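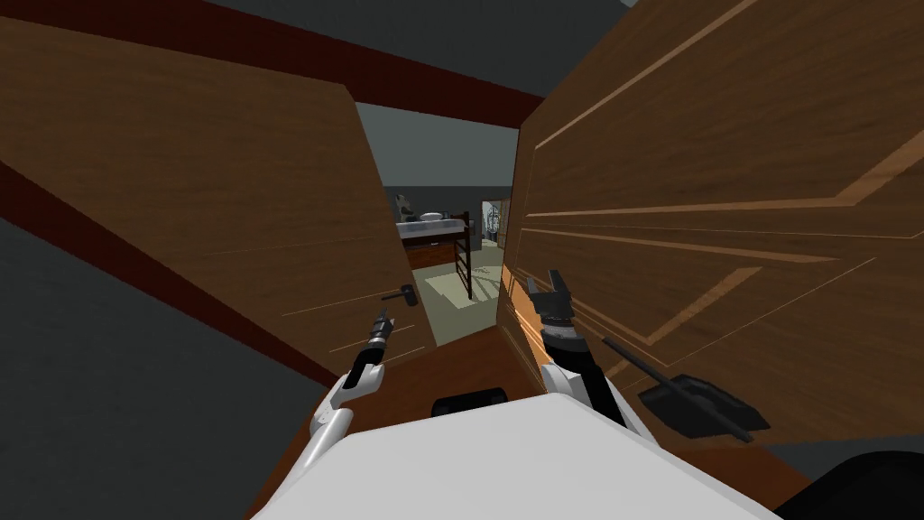

Figure 2. Simulated robot with both arms reaching toward a pair of brown wooden doors, partly open (computer rendering).

3. Why the back rows ride unbuckled

In the last section we laid out how the shuttle runs to the Costico packing sheds are organized, who pays for them, and how the two main pickup points in Grajales came to be where they are. We now turn to the question that first sent us out to those pickup points before sunrise with a thermos and a clipboard, and that is why passengers who know perfectly well what a seat belt is for, and who will scold their own children for not wearing one, so often ride to work without fastening theirs.

The material in this section comes from 127 rides, all of them between Grajales and the sheds, and from longer conversations with 27 of the workers who made those rides regularly. We rode along ourselves, in an ordinary seat, and we paid the ordinary fare when a fare was asked for. Most of the vans belong to Fukeck, a small local carrier that has held the contract for several seasons and whose drivers were, almost without exception, kind to us and patient with our questions. A few rides were in private vans run by crew leaders, and we come back to those toward the end of the section, where they make things a little more complicated.

3.1 What riders told us

When we asked people straight out why they did not buckle up, the first answer was usually a shrug or a laugh, and then something about the ride being short. It isn't an especially short ride, but it feels that way to people who sleep through most of it. Once the conversation warmed up (and it helped a great deal when we stopped asking at the pickup point, where everyone is cold and half awake, and started asking at the lunch tables) we heard a much wider set of answers, and we think they deserve to be taken seriously one at a time.

Many riders talked about the belts themselves. In the rear bench the buckles slide down between the cushion and the seat back, and to fish one out you have to push your hand in next to the hip of whoever is sitting beside you. Among coworkers who may have met only that week, this is awkward. One woman told us she would rather say good morning to a stranger than dig around under him, and the others at the table agreed so loudly that the next table wanted to know what was going on. Drivers had told us earlier that the belts in the back were "all there," and so they were, in the sense that an inspector would mean it. Reaching them is another matter, and we had not thought to put that on our observation sheet until the second week of riding.

Clothing and gear came up too. Shed workers dress for the cold rooms, and they board in thick jackets with a lunch bag and often a pair of rubber boots on their laps. A belt that was adjusted for someone in a shirt the afternoon before has to be let out for the same person in a parka the next morning. The lap-only belts on the older vans have a sliding adjuster that is stiff when it is cold. Several people said they had tried it, given up, and simply held the loose end in one hand so that it would look fastened from the front.

And then there was the matter of getting out. We were surprised by how often this was mentioned and how strongly people felt about it. A handful of older riders remembered a van that went into the irrigation ditch on the Fadus road years ago, and the story they told was about people who struggled to get out through the side door. We were not able to find a written record of the accident, and the details changed a good deal from one teller to another, but the lesson drawn from it was always that you want to be free to move. Any safety campaign that begins by telling these riders they are careless will, we are quite sure, lose them in the first minute.

3.2 What drivers told us

The drivers see all of this from the other end. Their mirror shows them the front row and the tops of some heads. They are responsible under the contract for making sure that everyone is belted before the van moves, and every one of them could recite that line to us, but the same contract fines the carrier when a van reaches the shed gate after the shift bell. Orlando Urrego, who has driven the early run for Fukeck longer than anybody else on the roster, put it to us very gently. He said he asks once, out loud, before he releases the brake, and that if he asked twice he would be asking from the shoulder of the road with the whole van angry at him.

We timed a number of these departures, with permission, and the pause between the last door closing and the van rolling was seldom long enough for a person in a heavy coat to find a buckle, let alone adjust one. The drivers were not rushing in any way that a passenger would notice or object to. They pulled out smoothly, they drove within the limit on nearly all the rides, and on foggy mornings they slowed down and accepted the late fine. Still, the pause is where belting either happens or doesn't, and under the present timetable there is hardly any pause to speak of.
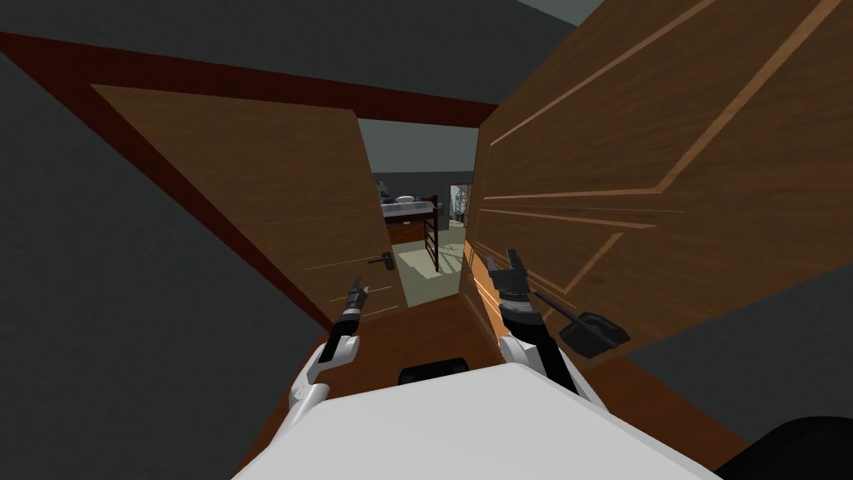
Figure 3. Simulated view over the white upper body of a robot, its two arms extended toward a doorway and each ending in a black gripper.

3.3 The ride home

We had expected the afternoon rides to look about the same as the morning ones, and they did not. Going home, people are warmer, they are awake, they have eaten what was in the lunch bag, and they talk. They also sit with friends, because boarding at the shed is a slow business and there is time to wait for the van one wants. Belts were noticeably more common on these rides, and in the back rows too. On one run we watched a younger man reach across, pull out the buckle for an older coworker, and click it shut for him without breaking off his story about a cousin's wedding.

This difference between the two halves of the day has been very useful to us, because the vans, the belts, the road, and for the most part the people are the same. Whatever keeps riders unbuckled in the morning has a lot to do with the morning. It also gave us something cheerful to bring to our meeting with the shed managers, who had been bracing for a lecture about attitudes and were relieved to talk about timetables and jackets.

3.4 Crew leaders' vans

The private vans need a few words of their own. Here the driver is also the person who hands out the work, and a request from him carries a weight that a request from a hired driver does not. On two of these vans every passenger was belted on every ride we took, front and back, morning and afternoon, and when we asked why, we were told simply that the boss would not start the engine otherwise. On another, the leader never wore a belt himself, and neither did anyone else. We would be wary of building too much on this. The crew leaders who let us ride with them were, we have to assume, the ones who were comfortable having us there, and the ones who waved us off may well run their vans quite differently.

Edith Betancur, who carried out most of the lunch-table conversations, has pointed out to us that riders in the strict vans did not complain about the strictness. They complained about the fare, the radio, and the smell of the heater — the same things everyone complains about — but the belt had become part of getting in, like pulling the door shut. When some of them moved over to a Fukeck van later in the season, though, they did not carry the habit with them. By January, when the crews had been reshuffled and three of the private vans were off the road for repairs, we could no longer tell from the belts who had come from where.

3.5 Small changes we tried

With the carrier's blessing we made some very modest changes on a few of the morning runs. We stitched loops of elastic to the rear cushions to keep the buckles standing up where a gloved hand can find them, and the driver moved his spoken reminder from the moment of departure to the moment of boarding, when people are still on their feet and sorting out their bags. The loops were a success with the riders, who asked for them on the other vans as well, and a bit of a nuisance to the person who vacuums the seats. The earlier reminder was harder to keep up. Drivers forgot it when they were busy with the roof rack or the fare box, and we forgot to remind them. We report the belt use on these runs in the next section, together with the afternoon runs they are compared against.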